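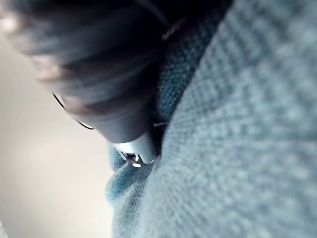 Come and argue with me about tourists (a call for participants)

I'm Ya-wen Tse and I'm looking for 19 people who live or work in the Quintela valley and have opinions about visitors. Strong opinions, mild ones, opinions you only have in August when you can't park outside your own house — all welcome.

I've been studying how small places decide what to do about tourism, and who gets a say when they do. For the past year that has mostly meant reading council minutes, and I've now read 974 pages of them (my eyes, my poor eyes). What I can't find in the minutes is how any of it felt to the person running the bakery, or driving the school bus, or renting out the room over the garage. So I'd like to ask you.

The project is called Drokow and there are two of us on it full time, me and Jagadeesh Nair, who you'll meet if you come along and who makes far better coffee than I do. Inês Seixas and Cristóvão Carrilho will be helping with the Portuguese-language groups, so please don't be put off if English isn't what you'd choose to moan in.

Who I'd love to hear from

Anyone over eighteen who has lived or worked in the valley for at least two years. You might let rooms, guide walks, clean holiday flats, farm next to a footpath, sit on a parish council, or have nothing whatever to do with tourism apart from queueing behind it. I've already got plenty of hotel owners, bless them, so if that's you I may put you on the reserve list. I'm very short of people under thirty and people who work nights.

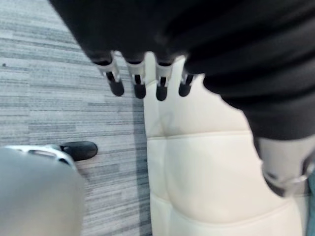
The planning side is what I most want to get into, and you don't need to know a thing about it beforehand. Up to now the four parishes have each written their own visitor plan, with their own signs and their own ideas about coach parking, while the money comes from one shared pot. I keep thinking of those four fingers hanging in a row out of the same dark cloth, black tips at different heights, the one on the right half tucked away under the fabric so you hardly see it. That's Praltmont to a tee! It's in the plan, it pays in, and it barely gets a line in the minutes. If you're from Praltmont I'd be especially pleased to get your email.

What you'd be doing

There are two group sessions in June, both starting at 6.30 in the evening and finishing by 8.30, in the upstairs room at the Prukell building. There's a lift, and the door is on the river side. In the first one we'll put a big map on the table and you'll mark where visitors go, where they should go and where you wish they wouldn't. In the second we'll look at a draft plan and you can pull it to bits. After that I'd like an hour with each of you on your own, at home or in a café or over the phone, whatever's easiest.

You'll get 203 euros for the whole lot, paid after your one-to-one chat, plus your bus fare or petrol. If you can only manage one session, tell me and we'll sort out a part payment. Children can come too, as long as they're happy with felt tips and biscuits.

I'll record the sessions (sound only) and type them up without names. You can ask me to take out anything you said, right up until the report goes to print, and you can drop out whenever you like. The councils will see the finished report but they won't see the recordings or the list of who came.

How to join in

Send a few lines to the Drokow office saying where in the valley you are, what you do, and one thing about visitors that has pleased or annoyed you lately. Please don't write an essay — I'd only enjoy it and fall behind. If you'd sooner talk, ring the office and ask for Eduardo Azevedo, who'll take your details and pass them to me. Mornings are best for catching him.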